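April 2, 2024

Rain again, so no walk, and I've had the whole evening to think about my sourdough starter, who is now 12 days old and smells like a gym locker. I fed it twice today. The first time I used the cheap flour from Orside and it just sat there, and then at lunch I switched to the rye my sister mailed me and by four it had climbed right up past the rubber band! I yelled so loud the dog left the room.

I keep going back and forth on whether to bake tomorrow or give it a few more days. Everything I read says something different. The book from the Cedville library says to wait until it doubles three days running. The man at the bread stall, Struan Dalgleish, told me he baked his first loaf on day eight and ate the whole thing standing at the sink, brick or no brick. I like his way better, but I also don't want to waste all that rye on a doorstop. (I made two doorstops in December with store yeast and I still haven't lived them down. Mom brings them up every time there's toast.)

Also the scale died. I had 300 grams of flour in the bowl and the numbers started flickering, and then nothing. New batteries didn't help, so I guess that's it for the old Baumgart. I finished the feeding by eye and felt very pioneer about it.

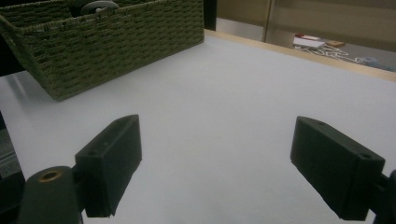

My big plan for this weekend is to sort out the shaping part, which scares me more than the starter does. You're supposed to let the dough rest overnight in a proofing basket, and I don't own one, and the nice cane ones cost more than I want to spend on a hobby I might quit by summer. So I've been eyeing everything in the house that has sides. The mixing bowl is too wide. The colander would work with a towel in it, but it has those little feet and I can't see it fitting on the fridge shelf. I did think pretty hard about the green woven basket, because the braided rows would press such pretty ridges into the crust, and then I pictured myself picking dough out of all that cord with a toothpick until midnight. No. Colander it is, and I'll take the middle shelf out if I have to.

Called Aunt Wilma about it after dinner. She baked for a family of seven out of a kitchen the size of my closet and she has never once used a basket or a scale or, as far as I can tell, a recipe. She says I'm fussing. She says put it in a bowl with plenty of flour on the cloth and go to bed. Then she talked for half an hour about the new bus route to Wonano and how the 313 doesn't stop by the pharmacy anymore, so now she has to walk back up the hill with her bags. I told her I'd drive her and she said she likes the hill, she just doesn't like being made to.

I did look up ovens while she was talking (sorry, Aunt Wilma). Mine runs hot on the left side and I've never figured out what to do about it except turn things halfway through. With bread in a covered pot maybe it doesn't matter so much? I'll put the pot over to the right and see.

Okay — decision made, I'm mixing the dough tomorrow night after work and baking the morning after. I need salt, parchment paper and a new scale, and I have to remember to take the butter out before bed so it's soft by the time there's something to put it on. The starter gets one more spoonful of rye before I turn the lights off.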